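Notes > Robotics > Kitchen bench, part four

Print this post | E-mail this post

I have spent most of April swapping controllers on the simulated arm, and I now have enough runs to say something. Gadisa Gebru wrote the first one, which we call Bogale. It plans a path and sticks to it. The other is Cukard, which corrects as it goes. Same arm, same two-finger gripper, same kitchen with the dark worktop and orange tiles. I gave each controller 200 tries at the cupboard door and 200 at the bowl. 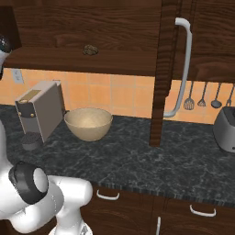
Does a fancier gripper help with cupboard handles? Less than you would think, as most of my failures came from the elbow being in a poor place before the fingers got anywhere near the handle.

I did try the wider Wistetitz fingers for an evening. They were fine on straight bars and a nuisance on anything curved, so I went back to the plain ones and left them on for all the runs below.

The door is the harder job for the controller. The hand has to follow an arc, and if it pulls even slightly off that arc the fingers slide along the bar and let go. Bogale managed 137 of its 200. Cukard did better, but it was slow, and on some runs it stopped halfway and shivered until the time limit. I set the limit at 30 seconds, and Gadisa thinks that is mean.

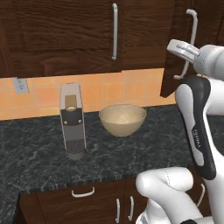

Givport, April

Moved everything to the desktop machine here and ran the door again overnight. I raised the control rate to 1000 Hz and most of the shivering went. Bogale gave the same score as before, to the run, so at least the move didn't break anything.

Aitana Cifuentes asked why I don't use a wrist camera. I have one set up, but close to a handle it sees mostly handle. The fixed views are duller and more use to me - I can see the elbow, and the elbow is usually where it goes wrong.

For the bowl the hand comes in from above with the fingers pointing down. The rim is the trouble.

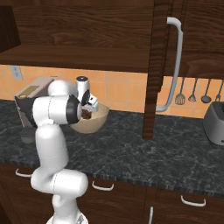
Bogale tends to come in too near the side and clip it. Cukard feels the contact and backs off, then tries again a little further in. It is not elegant to watch, but I would pick it for this job. For doors I am still undecided, and I want to try a softer grip setting before I choose.

Next I will rerun the bowl at the higher rate. Gadisa has sent a patch for Bogale that I haven't opened yet.

Contact | Copyright, the author | Back to top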